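Urmont Workshop Users
Minutes, benches and surfaces meeting

Present: Huw Nicholas (chair), Ieuan Rees, Arwel Gwynne, Tomos Edwards (minutes). Apologies from Idris Lewis, who sent a page of notes.

1. Last minutes
Accepted with one correction. The October minutes had Arwel "welcoming" the new table covering. Arwel said he had welcomed the end of the conversation on it and would like that put down.

2. Table covering
Ieuan reported on the marble-patterned strip now lying over the slatted aluminum table. He likes it. It has orange and rust-red veining on pale gray, and he said it makes the table easier to wipe down and stops small screws from dropping between the slats.

Huw asked how many screws were lost before. Ieuan did not have a number. Huw said that in that case we could not say fewer were being lost now.

Arwel raised the shine. The surface is glossy and throws the overhead light back at anyone standing at the table. He had asked for matte in the first place and was told that matte was "the same thing, basically." He would like to know who said so.

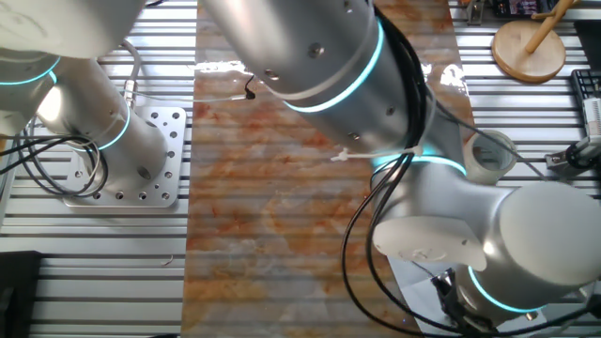
Urmont, 2025-11-02

Tomos pointed out that the covering is thin enough to let the ridges of the table show through as faint lines. He asked whether a small part set down on it would sit flat or rock. Ieuan said it would sit flat. Tomos asked if this had been checked. It had not.

Idris's notes say the supplier, Rurnance, describes the material as good for more than 3,000 wipes. Idris wanted to know who counted. The chair agreed this was a fair question and asked Ieuan to write to them.

Agreed: the strip stays down until the next meeting. Nothing further to be bought from Rurnance before then. Arwel asked for his doubts to be noted, and they are.

3. Wooden stand
The small stand with the round light wooden base and the angled dowel is still on the agenda from last time. Ieuan thinks it should have a fixed place. Arwel thinks it should have a use first. Huw suggested marking its spot with tape, and Tomos asked if tape would lift the pattern when it came off. No one could say. Left where it is.

4. Cleaning product
A 21-ounce bottle of Skivinix has been offered to us for $54. The label promises a "streak-free finish on all surfaces." The meeting was not persuaded that anything works on all surfaces, or at that price. Warm water and a cloth to continue. Huw will thank them and say no.

5. Weerasinghe quote
The quote for replacing the whole tabletop came in as a single total, with no split between parts and labor. Huw will not take it any further in that form. Tomos to ask for a proper breakdown, and for the thickness of the top, which was left off.

Actions
Ieuan: write to Rurnance on the wipe figure; try a small flat part on the strip in 4 places and report back.
Arwel: get a price for a matte covering.
Tomos: Weerasinghe breakdown.
Huw: reply on the Skivinix offer.

Next meeting to be set by email once Ieuan has his results.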